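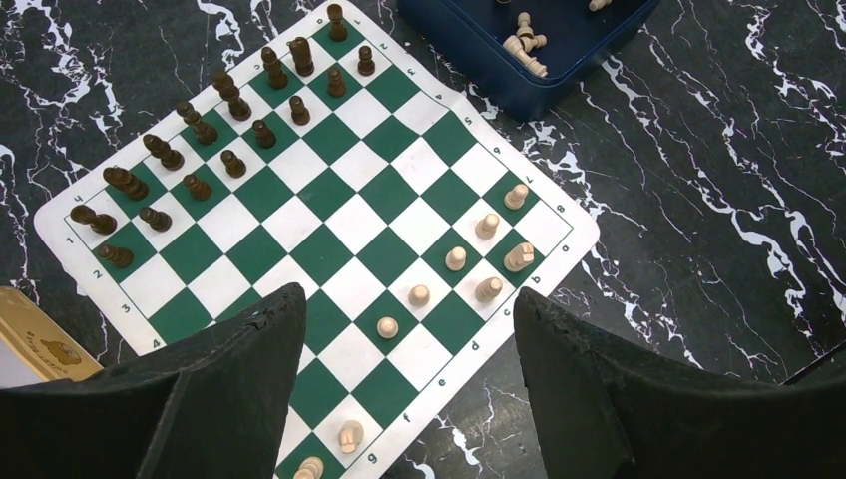

July 27, 2019

Up before six, couldn't sleep, too hot. Started the arm with the coffee still dripping. Want this review done before Dilruba gets back from Medrano and wants to know why it isn't.

So. The Purkon, with the tabletop starter kit. Oltmont wants 3000 for the lot, arm and gripper and wrist camera and software. Rakport wants to know from me if they should sell it to schools and hobby people. I keep reminding myself that's the question. Not whether I like it. I do like it, mostly, which makes me suspicious of my own notes.

Plan for today was chess setup. Not playing. The kit doesn't play chess and the leaflet is careful to say so, down in the small print. It puts pieces out on a board from the box. "Tabletop arrangement" they call it, ugly phrase. Good test though. Small round things, close together, lots of chances to knock over the neighbor.

Dark side first. Both rows. I let it run without touching anything, sat on my hands nearly. Slow. My god it's slow. Comes down, stops, thinks, goes down the last bit, closes, waits, goes up. Ate a whole bowl of cereal and washed the bowl and it was still doing pawns. But no piece on the floor and I didn't have to press stop, so that's a pass, and a better one than earlier in the week when it swept a bishop and the queen into my lap.

Then the light side and that's where I started making notes properly.

Pawns fine. Back row it does in an order I can't work out. Knights, then something else, then back for another. Dilruba thinks it picks whatever is easiest to grab in the box and works out the square after. Makes sense but the manual doesn't say it anywhere. Manual says "optimized sequence". Optimized for what. A teacher is going to get asked that by a kid in the first ten seconds and have nothing to tell them. Wrote that down for Rakport, underlined.

Also it put the light army on the 7 and 8 side. Dark on 1 and 2. I went round and round in the settings. There is a thing called "side assignment" and it's set to auto and auto apparently doesn't read the numbers printed on the board or doesn't care. You can change it by hand. Two menus down, behind a page about table height. Any chess person will see it before they see anything else. My uncle would have walked out of the room. Fix it in the defaults, Oltmont, please, it's one line.

Roll-up board was a mistake maybe. It came rolled tight and I did the thing with books on top overnight and it still has a bit of a buckle by one edge. Arm doesn't seem to mind. I thought it would bump the board along and it hasn't. Next time try a stiff one and see if it's any faster. Don't think so.

The marble-look top worried me more, all those white streaks on the black. Was sure the camera would go hunting for pawns in the pattern. In the first session it sort of did, hovered over a vein for ages, then gave up and went back to the box. Since the update (version 3, took most of a lunch break to load) haven't seen it do that. Won't say cured. Say improved.

Box is the weak spot. Pieces lying flat against the inside wall it hates. The fingers are big fat black things, nice and grippy, but there's no room for them between a piece and the side. So it noses around and tries from another angle and sometimes that's the end of it, it parks and beeps. The beep is horrible by the way. Like a truck backing up in the kitchen. Couldn't find how to turn it off, emailed support, ticket number 1133, will see how long they take. Good test in itself.

Stopped there for breakfast number two. Toast. Called Mom, she wanted to know if the robot was making the toast. No Mom.

Later –

Dilruba called from the train. Read her the list. She wants me to be less nice about the speed. Her point is that a school has forty minutes and half of that is getting everyone sat down, so a demo that takes as long as that first row took is a demo that ends with the bell. Fair. My point is that slow is also safe, and I'd put my own hand in there while it's running, and I have, and it stops. Pushed on the gripper with my palm while it was moving down and it just quit and sat there. That's worth a lot with kids about. She said write both. So both.

We argued a bit about price too. She thinks 3000 is fine if the thing lasts and no good if the gripper pads go. The pads. I looked at them under the lamp after we hung up. Edges are scuffed already along the top. Don't know if they came like that or if it's me dragging them on the table all week. Should of taken a picture on day one. Stupid. Rule for next review: photograph everything out of the carton. Spare pads aren't in the kit and aren't on the price list either. Asked support about that in the same ticket, which probably means they'll answer one half and forget the other.

Afternoon I did the dull stuff. Cables: good, long enough, proper strain relief. Clamp: good, but it wants a table edge with nothing under it and my kitchen table has a drawer there, so it's on the other one. Base doesn't wobble. Software install: fine on the laptop, hopeless on the old desktop, no error message, just a gray window. The getting started sheet has a step 4 that tells you to press a button which is only there after step 6. Lost a good while to that on the first day and I notice I've stopped being angry, which is exactly why I have to write it in now before it fades.

Wrist view is the best bit of the whole package. You get it live on the laptop and you can see what it's going for, the two fingers poking in from the bottom and the piece in between. I sat and watched that more than I watched the arm. If I were selling this to a classroom I'd put that up on the projector and let the kids shout at it. Save images is one click. There's no way to name them though, you get a string of junk and have to rename every one. Petty. Still going in.

Tried showing it a mistake on purpose. Took a light piece off the board while it was busy in the box and put it to one side. It didn't notice. Carried on with the rest as if that square was done. Then at the end it did a last look over everything and flagged it on screen, "1 item missing", and waited for me. So it checks, but only at the end. Dilruba will say that's a fail. I'd say half. Have to word that carefully, it'd be easy to make it sound worse then it is.

Did not get to: the sorting trays, the cups, the drawing attachment which looks like a toy. Did not get to the script editor either, and I should, since the high school people will want it. Tomorrow, if I can get up early again. And want to run the chess again with side assignment fixed and the box tipped a little so things roll off the wall. Folded dish towel under one side. Probably not how Oltmont means it to be used but everyone who buys it will be doing that inside a week.

Rough verdict as of tonight so I don't talk myself out of it: yes for Rakport, with conditions. Defaults fixed, spare pads in the kit, a quiet mode, step 4 rewritten. Without the pads I'd wait. In April they turned down that other arm on my say so and I heard later it sold fine everywhere else, so I'm a bit jumpy about saying no to things. Try not to let that leak in.

Support hasn't answered.

Left the board set out. Arm is parked and unplugged. Need milk, need printer paper, need to ring the dentist back. Dilruba's train gets in at nine and I said I'd pick her up and it's quarter to. Shoes –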